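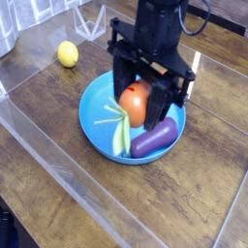
Cell 2, blue plate, tomato between the fingers. Aubergine and the green stalk also on the plate, lemon still on the table.

April, 10.20

Budget notes for the second half. Ghazal wants one page by the end of the month, so I am putting the working here first and will trim it later.

Grippers. The parallel gripper on cell 2 stays. What we need is a spare set of fingers and pads. Kemus quoted 151 per set, delivery not included. Farzad asked whether we could make our own finger blanks and only buy the pads. Yes for the straight plates, no for the thick one, our mill won't hold it square. Put down two sets from Kemus and leave the home-made ones out of the budget altogether.

Also looked at the soft gripper from Zemura again. 438 with the adaptor plate. It would be kinder to tomatoes, and Azadeh is keen. My worry is the long thin stuff. A tomato and an aubergine give you something to close on, but the green stalk spreads out flat against the plate and I don't see a soft finger getting under it. Asked Zemura for a loan unit. If they say no, it goes on the "next year" list.

Cable. The loop at the top of the arm needs a proper guide before we add anything else up there. Csaba has a part number somewhere. Small money, goes under sundries.

Panels. We want a second set of clear acrylic for cell 3, same layout as cell 2. Two quotes:

Retotari, cut and edge polished: 400
Ahmadpour, cut only: 348

The difference is the polishing. I was going to take the cheaper one, then spent ten minutes looking at the bright line off the panel edge to the right of the gripper. Polished edges may make that worse, or they may not, I don't know. Manouchehr thinks matt tape along the edges would do and costs next to nothing. Try tape on cell 2 before ordering either. Ahmadpour's price holds until the end of next month, Retotari didn't say. Ask.

Lighting. No new lamps in this round. The top light is bright enough, but the tomato and the aubergine both shine. A diffuser sheet is the first thing to try. Farzad to measure up.

Play food and plates. Azadeh's list has more vegetables on it and a second plate in a darker colour. Agreed on the plate. On the vegetables I'd like two of each so that a lost one doesn't stop a run. Same supplier as before, she has the login.

Table. Csaba asked about a plain top for cell 3 instead of the woodgrain. I'd keep them the same for now, otherwise we can't compare runs between the two cells. Not a cost question really, but it came up under costs.

11.45

Spoke to Ghazal. She is fine with fingers and panels, wants the soft gripper as a separate line with a date against it. She also asked what happens if the arm itself goes down. We have no cover for that at all. Service contract price to be requested, I said I'd do it.

To do:
Retotari, how long is the quote good for (me)
Loan unit, chase Zemura (Azadeh)
Tape test on panel edges, cell 2 (Manouchehr)
Diffuser size (Farzad)
Cable guide part number (Csaba)
Service contract price (me)

Kemus want a purchase order number before they will book the fingers in. Form is half filled in, in the shared folder.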